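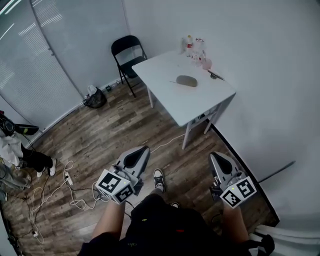 Review: Radari Home Carbon Monitor

Reviewed by the Ekico Energy and Climate Desk
Published April 27, 2026

The Radari is a plug-in monitor which reports household electricity use alongside an estimate of the carbon dioxide released in generating it. It is made by Ogbonna and sold at £119, with no subscription. Our desk used one unit in a two-bedroom flat in Duvport during April.

Purpose

Emissions from electricity vary through the day, according to how much wind, solar and gas generation is running. A standard smart meter display does not show this. The Radari takes a regional forecast over the home wireless network and marks each half-hour as low, medium or high. Policy on flexible tariffs increasingly assumes that households will move their demand to cleaner hours, and a device of this kind is one means of informing that choice.

Installation

The clamp sensor fits around the main supply cable and requires no rewiring. Tenants should obtain the landlord's consent where the meter cupboard is shared. Pairing took seven minutes. The printed guide is clear, although the section on solar panels is too short to be of use to those who have them.

Performance

Readings were compared with those of the supplier's meter and agreed to within a small margin. Over the test period the unit had forecast data available for 94 per cent of half-hours. The gaps fell mostly overnight, when the display reverts to an annual average and gives no warning that it has done so. We consider this a fault. A household charging a car overnight could be misled by it.

The yearly projection for the flat was 1,240 kilograms of carbon dioxide. This figure covers electricity only. Gas heating must be entered by hand, and many users will not do so. The projection should therefore not be quoted as a household footprint.

Privacy

Consumption data are stored on the device by default. Sharing with Ogbonna is optional and can be withdrawn from the settings menu.

Assessment

The Radari is accurate and simple to live with. It is best suited to homes on a time-of-use tariff; those on a flat rate will see no saving on their bills from moving demand. We recommend it with the reservation noted on overnight data.

Related reviews
Draught-proofing kits for sash windows
Smart heating controls for rented homes
Balcony solar panels: a first look

Search this site Enter keyword Go

Contact Ekico | © 2026 Ekico | Back to top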